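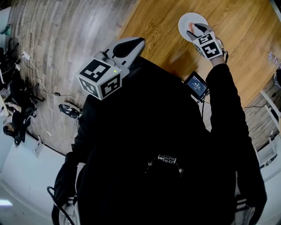 Seven months without the car

May 27, 2019

I sold the car last October. I said at the time that I would write something about it once I had got through a winter, and then the winter ended and I didn't. A few people have asked, so I am doing it now.

The car was a small hatchback that had already failed one MOT and was going to fail the next. The garage in Cengate wanted more for the repairs than it was worth. I had been paying about £200 a month to keep it going, if you put together the insurance, the tax, petrol and whatever had gone wrong that month. For most of the week it sat outside the flat collecting leaves.

I live on the Gallau side of town and work in the middle of Cengate. The choice was the 41 bus, a bike, or walking. I ended up using all three, though mostly the bus.

The 41

The 41 leaves from the bottom of my road and goes to Cengate by way of the hospital, the retail park and every side street in between. By car the trip took me twenty minutes on a good day. The bus takes thirty-five. In the evening it can be nearly an hour when the traffic backs up from the bridge.

I expected to mind this more than I do. I get a seat most mornings because my stop is near the start of the route. I read, or I look out of the window. I have finished more library books since October than in the two years before that.

What I do mind is the last bus. It goes from Cengate at ten past ten, and if you miss it you are paying for a taxi. I have missed it three times. The first was my own fault. The second was a concert that started late. The third time the bus just didn't come, and there were five of us standing at the stop looking at a timetable that said it should have. I wrote to the company and got a voucher for a day ticket.

A monthly pass costs more than I think it should. You can get it on your phone, but I have the card, as my phone battery is not to be trusted by the evening.

The bike

I bought a secondhand bike from Valdir Brandão, who mends them in the unit behind the tile shop. It is heavy and green and has a rack on the back. He told me to get better mudguards than the ones it came with and I ignored him until December, when I arrived at work with a stripe of mud up my coat. He fitted the new ones while I waited and didn't say anything.

The ride in takes me about as long as the bus. There is a cycle path along the canal as far as the lock and then it stops, with no sign, at a dual carriageway. I get off and push for that bit. I know people who ride it. I tried it once.

I didn't ride at all in January and February. It was dark both ways and the canal path isn't lit. I started again in the middle of March and now go by bike two or three days a week, depending on the rain.

Shopping

This was the part I thought would be hard. I used to do one big shop every fortnight and fill the boot. Now I do several small ones. There is a greengrocer near the bus stop that I had driven past for years and never been into. It is cheaper than the supermarket for onions, potatoes and greens, and dearer for most fruit.

Heavy things I order online with Edileuza Aguiar from the flat downstairs. We do one delivery between us every month – cat litter for her, tinned tomatoes, rice and washing powder for me – and split the charge. It comes to her door as there are no stairs. I carry my half up.

Things I have not solved: compost, anything from a DIY shop that is longer than my arm, and the tip. I borrowed my brother's car for the tip at Easter and did everyone's in the building in one go.

Visiting my mother

My mother lives in Yen, and this has been the real cost. It was an easy hour by car. By public transport it is a bus to the station, a train, a wait at Narkano that is never less than forty minutes, and then another train that is only two coaches long. The return ticket is £41 if I don't book ahead, which made me laugh the first time, the bus being what it is.

I go once a month now instead of twice, and stay the night. She says she prefers it, as I used to leave straight after tea to miss the traffic. I am not sure whether she means it. We have more time, anyway, and I have slept in my old room more since October than in the ten years before.

The café at Narkano station is decent. They do a cheese toastie and they don't hurry you.

What it has cost

I kept a notebook for the first few months. I put down the bus pass, the trains, taxis, the bike and its mudguards, and my half of the deliveries. In the last full month I wrote down, it all came to £126. That was a month with one trip to Yen and no taxis. December was a good deal worse and I stopped adding it up before the end.

So there is a saving, but it is smaller than the websites tell you, and it would vanish if I worked late more often. I would think differently about all this with small children, or with a job out on the industrial estate, where the buses stop at six. 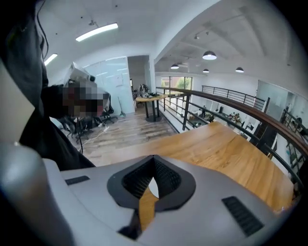
Would I buy another car?

Probably, if my mother needed me there more often. I wouldn't buy one for getting to work, and I haven't been looking.

There is a car club with a hatchback parked behind the library in Cengate. I have filled in the form and need to send them a copy of my licence, which still has my old address on it. I'll sort that out first and then try it for the next trip to the tip.

The bike needs a new back tyre too. Valdir has one put by.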